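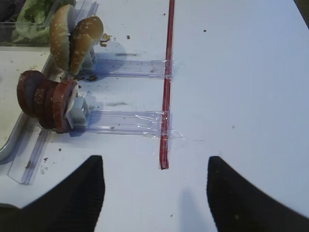 LISTA DE COMPROBACIÓN DE SEGURIDAD EN ALMACENES Y ZONAS DE CARGA

Centro inspeccionado: almacén de Clidach, naves A y B
Empresa titular: Cesevico
Entidad inspectora: Dundwood, servicio de prevención
Fecha de la visita: 26 de diciembre de 2018
Tipo de inspección: periódica, con preaviso
Edición de la lista: 11

Objeto y alcance

La presente lista recoge el resultado de la inspección de las condiciones de seguridad en las zonas de almacenamiento, los pasillos de circulación, los muelles de carga y los locales auxiliares del centro. Quedan fuera de su alcance la cubierta, el transformador y las oficinas de la planta superior, que se revisan conforme a su propio calendario.

Cada punto se califica como Conforme (C), Conforme con observaciones (CO), No conforme (NC) o No aplicable (NA). Los comentarios forman parte del resultado y deben leerse junto con la calificación. Las no conformidades llevan asociado un plazo de corrección, que empieza a contar desde la entrega de este documento a la empresa titular.

1. Accesos y circulación

1.1 Las puertas peatonales están separadas de las de vehículos y señalizadas como tales.
Resultado: C
Comentario: en la nave B se ha repintado la señal del suelo, que figuraba como deteriorada en el informe anterior.

1.2 Los pasillos principales se mantienen libres de obstáculos en toda su anchura.
Resultado: NC
Comentario: en el pasillo central de la nave A se encontraron palés vacíos apilados junto a la columna de la segunda crujía. El personal manifestó que se retiran al final del turno. El paso no debe utilizarse como depósito temporal en ningún momento de la jornada. Corrección inmediata.

1.3 Los cruces de visibilidad reducida disponen de espejo convexo en buen estado.
Resultado: CO
Comentario: el espejo de la salida hacia los muelles está bien colocado, pero presenta suciedad acumulada. Conviene incluirlo en el plan de limpieza.

1.4 La velocidad máxima de los vehículos interiores está indicada a la entrada de cada nave.
Resultado: C

1.5 El pavimento carece de huecos, resaltes o juntas abiertas que puedan provocar caídas o vuelcos.
Resultado: CO
Comentario: junta de dilatación con pérdida de sellado frente al muelle 4. No supone riesgo para las carretillas, aunque sí para las transpaletas manuales de rueda pequeña. Se solicita reparación antes de febrero.

2. Estanterías y apilado

2.1 Cada alineación muestra su placa de características con la carga máxima por nivel.
Resultado: NC
Comentario: faltan las placas en las dos alineaciones montadas tras la última ampliación. La carga máxima por nivel según el expediente del montador, Dvorak, es de 910 kg, dato que debe figurar a la vista del operario que deposita la carga. Hasta la colocación de las placas definitivas se admite un rótulo provisional plastificado y firmemente sujeto.

2.2 Los puntales expuestos al paso de carretillas cuentan con protección en la base.
Resultado: C
Comentario: dos protectores presentan roces superficiales sin deformación.

2.3 Los largueros están fijados con sus pasadores de seguridad.
Resultado: NC
Comentario: se revisó la totalidad de los niveles accesibles desde el suelo y se anotaron 13 pasadores ausentes, casi todos en la nave B. Se entregó al centro un croquis con su situación. Reposición en un plazo de dos semanas, con pieza original del fabricante. No se aceptan alambres, bridas ni tornillería improvisada.

2.4 No se aprecian deformaciones en puntales, diagonales o largueros por encima de los límites admisibles.
Resultado: CO
Comentario: un puntal de la alineación 6 presenta una abolladura leve, calificada como daño de nivel verde. Debe marcarse y medirse de nuevo en la próxima visita — la medida actual consta en la ficha adjunta.

2.5 Los palés deteriorados se retiran de la circulación y se almacenan aparte.
Resultado: C

2.6 La mercancía apilada en el suelo respeta la altura máxima establecida y se mantiene estable.
Resultado: C
Comentario: el método de apilado en bloque de los sacos ha mejorado respecto a la visita anterior. Se recomienda conservar el intercalado de láminas antideslizantes.

3. Muelles de carga

3.1 Los vehículos se inmovilizan con calzos antes de iniciar la carga o descarga.
Resultado: CO
Comentario: se presenciaron dos operaciones. En ambas se colocó el calzo, si bien en una de ellas la rampa ya estaba apoyada sobre el vehículo. El orden correcto es calzar, comprobar y después bajar la rampa. Se pide recordar la secuencia mediante una nota en cada puesto.

3.2 Las rampas niveladoras disponen de revisión vigente.
Resultado: C
Comentario: certificados disponibles y archivados por número de muelle.

3.3 Los bordes de muelle sin vehículo están protegidos o cerrados.
Resultado: NC
Comentario: la cadena del muelle 2 estaba descolgada y sin gancho en uno de los extremos. Se considera riesgo de caída a distinto nivel. Plazo de tres días.

3.4 La iluminación permite ver el interior de la caja del vehículo.
Resultado: C

4. Equipos de manutención

4.1 Las carretillas elevadoras se revisan al inicio de cada turno y queda constancia escrita.
Resultado: CO
Comentario: los partes existen, pero en varios de ellos la casilla de frenos y la de bocina se han rellenado con una sola marca que abarca ambas. Cada elemento requiere anotación propia.

4.2 Los operarios disponen de autorización nominal de la empresa y de formación acreditada.
Resultado: C

4.3 La zona de carga de baterías está ventilada, señalizada y libre de materiales combustibles.
Resultado: NC
Comentario: se almacenan cartones plegados contra la pared contigua a los cargadores. Deben retirarse de inmediato y trazarse en el suelo una franja de reserva. El lavaojos funciona con normalidad y tiene el acceso despejado.

4.4 Las eslingas y demás accesorios de elevación llevan etiqueta legible.
Resultado: C
Comentario: una eslinga sin etiqueta fue apartada por el propio centro durante la visita y anotada para su baja.

5. Protección contra incendios y evacuación

5.1 Los extintores están en su lugar, accesibles y con la revisión al día.
Resultado: CO
Comentario: de las 18 unidades previstas en el plano se localizaron todas. La situada junto al cuarto de limpieza estaba oculta en parte por un carro.

5.2 Las salidas de emergencia se abren desde el interior sin llave ni esfuerzo excesivo.
Resultado: C

5.3 El alumbrado de emergencia funciona al cortar la alimentación general.
Resultado: CO
Comentario: prueba realizada por sectores. La luminaria sobre la salida norte de la nave A tardó en encender y mantuvo una intensidad inferior a las contiguas. Se aconseja sustituir la batería.

5.4 El plano de evacuación coincide con la distribución real del local.
Resultado: NC
Comentario: el plano expuesto es anterior a la ampliación y omite las dos alineaciones nuevas. Debe actualizarse en todos los puntos donde está colocado, incluido el vestuario. Plazo de un mes.

5.5 Se ha realizado el simulacro anual.
Resultado: C
Comentario: acta disponible. Las dos propuestas de mejora que recoge siguen pendientes de respuesta por parte de la dirección.

6. Orden, limpieza y locales auxiliares

6.1 Los residuos se separan y se retiran con la frecuencia establecida.
Resultado: C

6.2 Existe material absorbente para derrames, con instrucciones a la vista.
Resultado: CO
Comentario: el recipiente de la nave B está por debajo de la mitad de su capacidad. Las instrucciones son correctas — se sugiere añadir el teléfono interno de aviso.

6.3 El botiquín está completo y sin productos caducados.
Resultado: NC
Comentario: suero fisiológico caducado y registro de reposición sin anotaciones recientes. Plazo de tres días.

6.4 Los vestuarios y aseos se encuentran en condiciones adecuadas de higiene.
Resultado: C

6.5 Depósito de productos inflamables.
Resultado: NA
Comentario: el centro no almacena esta clase de productos.

Seguimiento

La empresa titular comunicará por escrito la corrección de cada no conformidad, indicando el número del punto, la medida adoptada y el documento o factura que la acredite. Las correcciones de los puntos 1.2 y 4.3 se notificarán el mismo día en que se realicen. Las observaciones calificadas como CO no exigen respuesta individual, salvo el punto 1.5, pero se comprobarán en la siguiente visita, prevista para febrero.

Si alguna medida no pudiera ejecutarse en el plazo fijado, el centro solicitará una prórroga motivada antes de su vencimiento y describirá las medidas provisionales en vigor. No se concederán prórrogas para el punto 3.3.

Una copia de esta lista quedará a disposición de la representación de los trabajadores en el tablón de la entrada principal. El original se conserva en el expediente del centro, junto con la ficha de medición del puntal y el croquis de pasadores.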